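# Setting up a parts-sorting test for two robot arms

*11 Jun 2019, by Arif Purba*

People who ask whether robots can do shop-floor chores yet usually want one word back. You'll learn more by picking one dull job and testing it. At Feltov we use sorting: parts from taken-apart small appliances start in one tray and have to end up in bins, by kind. A new hire learns it before lunch.

You need a table, four bins, a shallow tray, two arms with plain parallel grippers, and parts of four kinds: small motors, round circuit boards, thin twisted cables and larger wire harnesses. Most of your time will go into the harnesses. 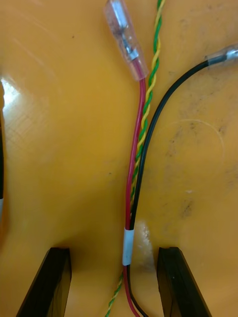
Can a robot arm sort loose wiring as well as a person? For a few known parts in a fixed layout it gets close, but it is a good deal slower, and a kind of harness it hasn't met before will usually stop it.

## 1. Lay out the table

Put the tray in the middle, toward the far edge, with two bins on each side. Line the tray with plain white paper. Bare steel throws reflections, and our first software kept reaching for them. Leave the middle of the table clear so the arms have room to pass.

Give each bin one kind of part and don't change it. Write the bin code on the wall in marker.
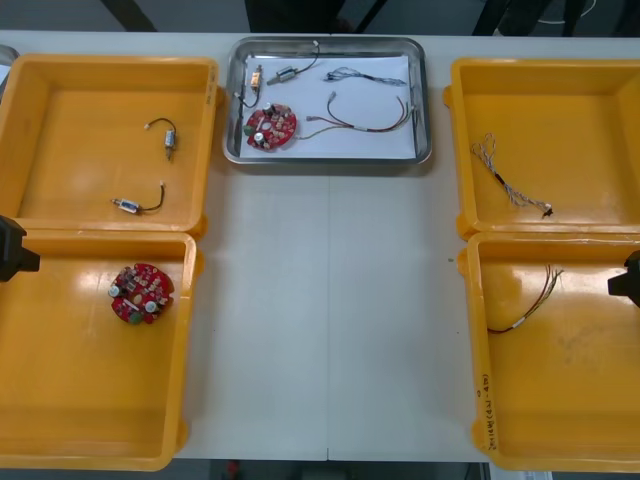
Start each run with a mixed tray and spread the parts so none of them cross. Once the arms can clear that, let the leads overlap. Overlap is the real test — two parts that share a tangle will come up together.

## 2. Choose where to grip

Motors and boards are fairly easy. For a board, close on the rim and stay off the capacitors. For a harness, aim for a spot where the wires are already bound together, with tape or a sleeve. Gripped by one wire, the rest swings and can catch on the rim of a bin.

Close the fingers slowly and lift straight up a short way before moving sideways.
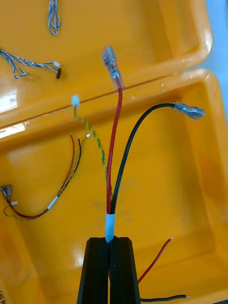
Azlan Sopacua, who runs the same test at our Tridville shop, lowers the part until its ends touch the bin floor and only then opens the fingers. We copied that in September and had fewer harnesses hanging over the side.

## 3. Run it and score it

Do 100 picks before you judge anything. Score each as placed, dropped or wrong bin. Count a part that needed a human hand as dropped, even if it was a small nudge.

Our last long session was 300 picks. Of those, 217 were placed with no help. Most of the misses were harnesses.

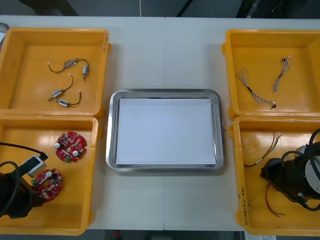

Check the bins by hand at the end of each session. The log will tell you a part was released, and you still need to know where it landed. Then mix everything back into the tray for the next person.

## What the score is good for

At our rate I would let the arms work through a batch with someone nearby. I wouldn't leave them overnight. Home chores are further off, in my view. A kitchen drawer has far more than four kinds of thing in it, and they don't stay put.

If you change the grippers, the lights or the paper, start your count again from zero.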